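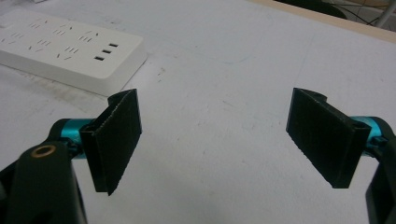
4.3 基层裁判的留任与赛程安排

图4 白色桌面上方相对的两片黑色指垫，中间留有空隙。

上一节谈的是裁判怎样进入这一行，本节接着谈他们为什么留下来，或者为什么在某个赛季中途悄悄地不再报名。坦白说，这一部分是我们写得最慢的，也是访谈时最让人愿意多坐一会儿的。许多受访者谈起自己执法的第一场比赛，连当天球场边的风有多大都还记得，我们在整理录音时常常舍不得删掉这些话，只好尽量在不打断论证的前提下保留一些。

本节使用的材料有两类。第一类是Iltine地区业余联赛的比赛记录，共3,668场，涵盖成年组、青年组以及Assefa杯的各轮预选赛。每条记录包含开球时间、场地、执法人员编号和赛后报告的提交情况，其中少量早期记录缺少场地信息，我们在计算路程时将其剔除，在计算排班间隔时仍予保留。第二类是问卷和访谈。问卷发出后共收回有效答卷300份，发放截止于6月8日，也就是联赛休赛之后；深度访谈则做了11次，地点多在Lukotville和Drivham两地的俱乐部会所，每次都比原先约定的时间要长。

先说路程。我们最初的设想很朴素：路远的裁判更容易离开。记录给出的答案要曲折一些。住在Drivham一带的裁判平均路程最长，留任的比例却并不低于Lukotville。与单程距离相比，更能说明问题的是赛程通知的早晚。如果裁判在开球前两天才得知要去另一个镇子，即使路并不远，下一个月主动报名的场次也会减少；如果提前两周就知道，再远一点似乎也可以接受。一位受访者的说法我们很喜欢，她说自己不怕开车，怕的是临时跟家里人改口。

再说排班的密度。二月是全年最难排的月份，球场积水导致的延期都堆在这里，有经验的裁判往往一个周末要执法三场，而刚拿到证书的新人反而可能整整一个周末没有安排。联赛办公室这样做有它的道理，补赛大多关系到升降级，谁都希望由熟手来吹。可是从问卷看，新人恰恰是在这段时间里开始怀疑自己是否被需要的。在开放题中，不少第一年执法的裁判写到了“等电话”这件事，语气大多很客气，读起来却让人有些不忍。我们在此并不主张把关键比赛交给没有准备好的人，只是想指出，青年组的补赛、助理裁判的位置，以及赛前检录这类工作，都还有余地可以分给他们。

第三个方面是赛后的反馈，这也是各俱乐部之间差别最大的地方。Iltine地区登记在册的俱乐部有158家，按照联赛章程，主队应在赛后填写一份简短的执法评价。实际操作中，有的俱乐部每场必填，还会附上几句鼓励的话；有的则只在对判罚不满时才想起这张表。这样一来，裁判收到的评价总体上偏于负面，而他们自己未必知道这种偏差从何而来。访谈中有位执法多年的老裁判告诉我们，他年轻时收到过一张只写着“谢谢您冒雨前来”的评价表，至今还夹在规则手册里。这当然只是个别的故事，我们不打算拿它来证明什么，不过在问卷里，收到过至少一次正面书面评价的裁判，表示愿意继续执法的比例确实更高。

需要说明的是，上述关系都是相关性的，不能直接当作因果来读。愿意认真填写评价表的俱乐部，很可能在接待、更衣室安排和场边秩序上也做得更周到，裁判喜欢去那里，未必是因为那张纸。另外，已经离开的裁判较难联系，问卷的答复者以在任者居多，我们对离开原因的了解因而主要来自访谈，这一点在阅读本节时请一并考虑。Assefa杯的情况也略有不同，杯赛的裁判由地区统一指派，没有主动报名的环节，所以凡是涉及报名场次的分析，都没有把杯赛计算在内。

把路程、排班和反馈放在一起看，它们彼此之间也有牵连。通知得晚，多半是因为补赛太多；补赛一多，熟手疲惫，评价表也更容易被忘在更衣室里。Lukotville有几家俱乐部尝试在赛季开始前共同商定备用场地，让延期的比赛能在同一周内补完，那里的裁判对通知时间的满意程度也较高。这一做法能否推广到场地较少的Drivham，我们手头的材料还不足以回答，下一节将结合两地的场地登记情况再作讨论。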